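Home News Projects Events Workshop Contact

Gripper trials get going again at the Sukau workshop

Sep 9, 2021

The kitchen bench at Sukau is busy again! After a quiet summer the workshop has started its second round of gripper trials, and this time three different hands are being put through the same set of household jobs – picking up plates, fetching fruit, and getting things in and out of a small oven without knocking anything over.

The three on test are the Brasa, a plain two-fingered gripper that has been the workshop's standby since the first round in June; the Zisimari, which has softer fingertips and a wider opening; and the Wubshet, a slimmer design built by members over the past year from parts they mostly printed themselves. All three bolt to the same wrist plate, so swapping one for another takes 11 minutes if the cable behaves and a good deal longer if it doesn't.

Each gripper gets 60 tries at every job. The team settled on that number after the first round, when the scores were still jumping about after a couple of dozen goes and it was hard to say whether one hand was better or had just had a lucky afternoon. By the end of last week they had logged 1575 tries across the whole set, and they hope to pass 2000 before the bench has to be cleared for the open evening.

Plates have been the big surprise so far. Everybody expected the Zisimari to walk it, with those grippy tips, but its fingers are thick and it struggles to get underneath a rim when the plate is lying flat on the table. The Wubshet slides under nicely and then sometimes lets the plate tilt on the way up. The Brasa does neither very well, yet it fails in the same way every time, and that makes it oddly easy to plan around – start the lift a little further in and it copes.

Fruit is a different story. Bananas are a lovely test because they curve, they bruise and no two sit the same way in a basket. Here the soft tips come into their own, and the Zisimari has been leaving far fewer marks than the other two. The Wubshet's grip force has been turned down twice already, and there is talk of gluing a strip of foam inside each finger to see if that helps.

Then there's the oven, which is the job visitors always want to watch. The opening is small, the arm has to come in at an awkward angle, and the fingers need to close on something the overhead camera can hardly see. A second camera on the wrist has been tried for this, with cheering results: the arm now hesitates much less at the opening, although the extra cable has to be taped back after nearly every run.
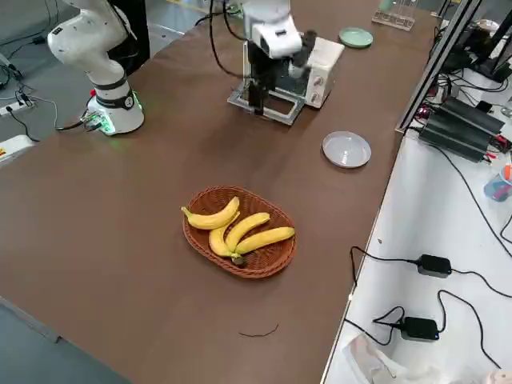

One member who has been following the trials asked whether it was fair to judge the grippers on the oven job at all, given that the controller settings were tuned on the Brasa and never changed for the others. She would like to see each hand given its own afternoon of tuning first, and said she'd be happy to give up a few of the plate runs to make room for it.

It's a good point and the team has taken it on board. From next week the Zisimari and the Wubshet will each get their own closing speed and approach height, and the oven runs done so far will be kept in a separate column so that old and new can be compared side by side.

The full tables will go up on the projects page once the last plate run is in, along with the drawings for the Wubshet fingers. Anyone who wants to print a pair and try them on their own arm is very welcome – the wrist plate pattern is already there to download, and the workshop would love to hear how they get on with other people's crockery.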